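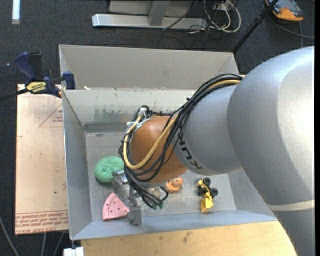 Le Drokari F50 est une soufflerie de table à circuit ouvert, vendue aux départements de génie mécanique pour les travaux pratiques de mécanique des fluides. La brochure promet « la rigueur d'un laboratoire de recherche sur une paillasse d'étudiant », formule que nous laissons au fabricant. Un enseignant qui prépare son budget veut savoir ce que l'appareil mesure, avec quelle répétabilité, et ce qu'il faudra acheter en plus. Les catalogues pour l'enseignement supérieur aiment les gros équipements, ceux qui font bien le jour des portes ouvertes : un bras KUKA gris argent au poignet orangé, son faisceau de câbles noirs en boucle autour de l'articulation, impressionne toujours plus qu'une veine d'essai transparente. La soufflerie, elle, doit convaincre par ses courbes. Nous avons donc essayé de séparer ce qui est établi de ce qui est annoncé.

Référence : F50-E
Prix : 3,493 € HT (tarif du distributeur, hors transport)
Disponibilité : sur commande
Fiche mise à jour le 2018-02-28

À quoi elle sert

Couche limite sur plaque plane, sillage derrière un cylindre, portance et traînée d'un petit profil, étalonnage d'un tube de Pitot. Le programme de deuxième année y passe presque entier. Pour la troisième année, c'est plus discutable. La veine est courte, les effets de paroi se voient dès qu'on incline le profil, et la correction proposée dans le manuel tient en une demi-page sans référence bibliographique. Un groupe attentif posera la question. Mieux vaut avoir préparé la réponse.

La visualisation par fumée est annoncée comme « spectaculaire ». Elle est correcte à basse vitesse, éclairage latéral et fond noir obligatoires. Au-delà, les filets se diluent et il ne reste qu'un voile gris.

Caractéristiques annoncées

Type : circuit ouvert, aspiration
Vitesse maximale dans la veine : 50 m/s
Longueur utile de la veine : 400 mm
Parois : transparentes, panneau latéral démontable
Balance : deux composantes, jauges de déformation
Prises de pression : fournies avec raccords souples
Liaison ordinateur : USB
Alimentation : monophasée

La vitesse maximale mérite un commentaire. Elle est donnée veine vide, filtre d'entrée neuf. Avec un profil monté et la grille anti-poussière en place, notre meilleur relevé est de 49 m/s, ce qui reste honorable. Mais la stabilité à cette vitesse n'est spécifiée nulle part, et nous avons vu l'indication flotter assez pour gêner une mesure de traînée. À mi-régime, rien à redire.

La balance

C'est le point faible, et c'est aussi ce qui fait le prix. La composante de portance est propre, linéaire, facile à tarer. Celle de traînée dérive pendant la première demi-heure. Le fabricant conseille un préchauffage de l'électronique - le conseil est bon, encore faudrait-il qu'il figure ailleurs que dans une note en annexe du manuel anglais. Comptez-le dans la durée de la séance.

Lorcan Tully, qui a rédigé les notices pédagogiques livrées avec l'appareil, défend ce choix : « Une dérive que l'étudiant sait repérer et corriger lui apprend davantage qu'un zéro parfait. » L'argument se tient sur le plan pédagogique. Il est quand même commode pour le vendeur.

Le logiciel Flelix

Flelix enregistre les pressions, la vitesse et les deux efforts, puis trace les coefficients. L'installation est simple. L'export en texte fonctionne, avec un point décimal qu'il faut convertir si vos tableurs sont réglés en français. La fonction « analyse assistée » calcule le nombre de Reynolds à partir d'une température saisie à la main et ne prévient pas lorsque le champ est resté à sa valeur par défaut. Des comptes rendus entiers risquent d'être faux de la même façon, ce qui les rend au moins faciles à corriger.

La licence couvre une salle. Pour une deuxième salle, il faut une deuxième licence, même si la soufflerie est la même et qu'on la déplace sur un chariot. Nous avons demandé confirmation par écrit, et c'est bien cela.

Face aux autres

La Lorente à circuit fermé est plus silencieuse et son écoulement est plus uniforme. Elle demande une pièce à elle et un budget d'une autre nature. La petite Hitska coûte nettement moins cher, mais elle est livrée sans balance, et le module proposé en option ramène le total à un niveau voisin de celui de la Drokari. Si vos séances se limitent au Pitot et à la fumée, prenez la Hitska et gardez la différence.

Contenu de la livraison

Soufflerie avec châssis de table
Balance deux composantes et son boîtier
Profil symétrique, cylindre lisse, plaque plane
Tube de Pitot avec support gradué
Clé USB contenant Flelix et les notices
Manuel en anglais (traduction française annoncée pour juin)

Non compris : générateur de fumée, éclairage, profil cambré, second filtre. Le générateur de fumée devrait à notre avis être dans la boîte, vu la place qu'il occupe sur la brochure.

Bruit et installation

Prévoir une table rigide et un dégagement libre côté aspiration comme côté rejet. Le niveau sonore n'est pas indiqué dans la documentation. À pleine vitesse, on ne fait plus cours à côté, et deux appareils dans la même salle nous paraissent exclus sans protection auditive.

Garantie et pièces

Garantie de deux ans sur le ventilateur, un an sur la balance. L'étalonnage en usine est payant dès la première demande et impose de renvoyer l'ensemble boîtier et jauges - demandez le délai avant de signer, il ne nous a pas été communiqué. Les filtres et les raccords souples se commandent à l'unité auprès du distributeur, sous la référence inscrite au dos du manuel.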